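Zolico Everyday Checking

A checking account from Skondwood Savings. It holds your money and gives it back when you ask, a service we were surprised to find counts as a feature.

Monthly fee: $0 with a balance of $1000 or more, otherwise $14. We tried calling the $14 a "relationship adjustment" but the printer charged by the letter.

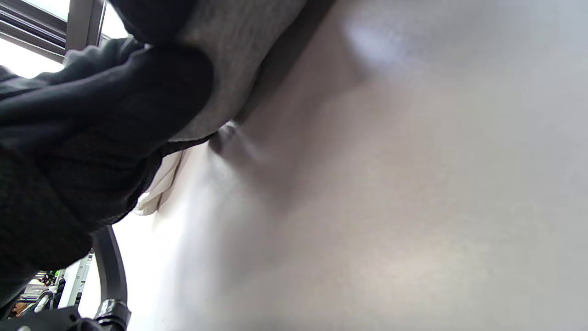
Overdrafts: we decline the payment and text you. No charge for the text, or for the embarrassment at the register.

Wire transfers: $57 abroad, free between Skondwood accounts. Yes, $57 is a lot. Ismail Gaber in product has been arguing with the wire people since June and will update this page if he wins.
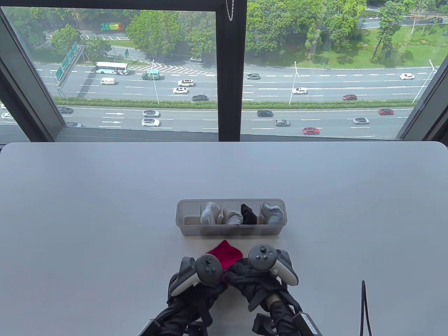
Cash machines: 295 in the Nazarenko network, all free. Use someone else's and they'll bill you whatever they feel like. We don't add to it.

Debit card: included, in gray or a different gray. Replacements are free until you lose the third one.

To open an account you need photo ID, proof of address and an opening deposit of any size. Joint accounts need both people, preferably on speaking terms.

Also see: Zandance Savings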